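Workshop notebook, Clodik bench
Jan 8, 2019

Continued from the last entry about the conveyor line at Ploltell. They sent back the second belt from the outfeed section. It is the same damage as on the first one: the coating is coming off in small flakes on one side, and the teeth on this same side are shiny. On the other side the teeth still look like new. So I don't believe any more that the coating is the problem. I think the belt runs against the pulley flange and the coating suffers from it later.

What I measured today on the returned belt. Tooth wear is only on the first 35 mm from the left edge. The steel cords are not visible anywhere, which is good. I cut one short piece and bent it by hand in both directions, no cracks at the tooth root. I put the piece in the drawer with the samples from Brakska, please do not throw it away.

The hour counter on the drive was at 1,207 when they took the belt off. The first belt was changed earlier than this, but we don't have the number, they did not write it down. I asked them by mail to write it next time.

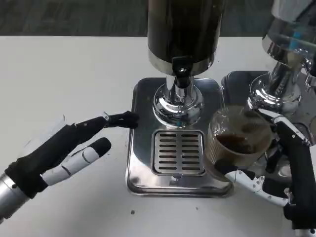

Steel base and group column, white table.

Tension. Ploltell says they set it "as in the manual", but the manual gives the value for the narrow belt. For the wide one it should be higher. I calculated it again and got 49 Hz with the span we have there, measured with the frequency meter in the middle of the span. If they used the old value, the belt was too loose and could climb on the teeth at every start. This would explain the shiny teeth but it does not explain why only one side. For this I still suspect the alignment of the driven shaft.

Test rig: I mounted a new belt from Jin with the same pitch and let it run without load for the whole morning. With both shafts parallel it stays in the center. Then I moved the tensioner side a little out, one turn of the adjusting screw, and the belt went to the flange in less than a minute. One half turn: it also goes, only slower. This is more sensitive than I expected. The noise is different too, a kind of soft scratching which you hear well if the compressor is off.

After lunch the same test with load. The belt goes to the flange again, but it comes back a little each time when the drive stops. 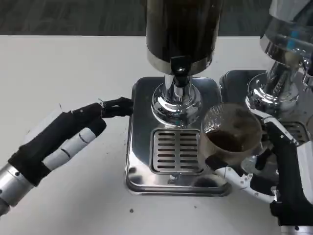 I repeated it with the direction reversed and then it goes to the other side, as it should. So the rig is all right and the screw is really the reason. I wrote the values in the table on the last page, but the row for 19 mm pulley offset is not finished, the dial gauge slipped and I don't trust the number. To be done again.

Open points:
– ask Ploltell for a photo of the tensioner, from above, with the guard removed
– repeat the offset test, and fix the gauge better before
– check if Brakska can make the same belt with a harder coating, only for comparison
– order two more flanged pulleys, the one on the rig has a sharp edge now

The old belt stays on the hook next to the rig until they answer.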